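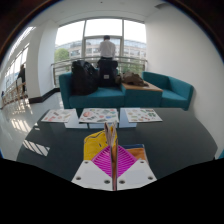
The lounge table.

About Urko Fellowship

Urko Fellowship is a Christian church and teaching ministry. We meet every Sunday at 10:00 a.m. on Langlois Street, in the building that used to be the Langlois branch library. We are not part of a denomination. Our beliefs are the ones found in the Apostles' Creed, and the full statement of faith is on its own page.

How we started

The church began as a Tuesday night Bible study in the home of Silviu Zamfir and his wife. They had moved to Brulline for work and could not find a study group that met after second shift. There were 12 people at the first Sunday service, which was held in a rented school music room. We moved twice after that and bought the present building with a loan that was paid off last May.

Silviu is still our lead pastor. He preaches most Sundays and is working through the book of Acts. Recordings go up on the Sermons page by Monday night. Older series, including Ruth and James, are in the archive.

Staff

Silviu Zamfir, Lead Pastor
Keabetswe Ntuli, Associate Pastor and Counseling
Fengying Tang, Children and Families
Brahim Gaber, Music
Szu-yu Siu, Office and Publications

What we publish

Rarska Letters is our printed devotional. It comes out four times a year and goes to 4000 homes. The name comes from the village where Silviu's grandfather was a lay preacher. Each issue has a short reading for every weekday and one longer article, usually written by Keabetswe. We do not charge for it. To be added to the mailing list or to change your address, write to the church office and include your old zip code.

Churches and small groups may copy up to 1000 words from any issue without asking, as long as the author's name stays on it. For anything longer, contact Szu-yu.

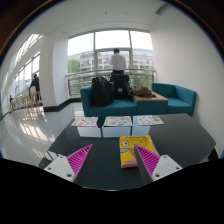 Do I have to be a member to take communion?
We invite anyone who trusts in Christ to take part, whether or not they belong to this church. Communion is served on the first Sunday of the month, and children take part at their parents' discretion.

Membership

The next membership class is Sun 6 March, after the morning service. It runs two hours and lunch is provided. Coming to the class does not commit you to joining. Those who want to go ahead meet with one of the pastors later on and are received during a regular service.

Giving

The church is supported by the people who attend it. Visitors are not expected to give. Ten percent of the general fund goes to missions, and we send $400 a month from that to a pastors' training school. A printed copy of the yearly budget is available from the office.

Office hours are Tuesday through Friday, 9:00 to 1:00. Use the side door and ring the bell.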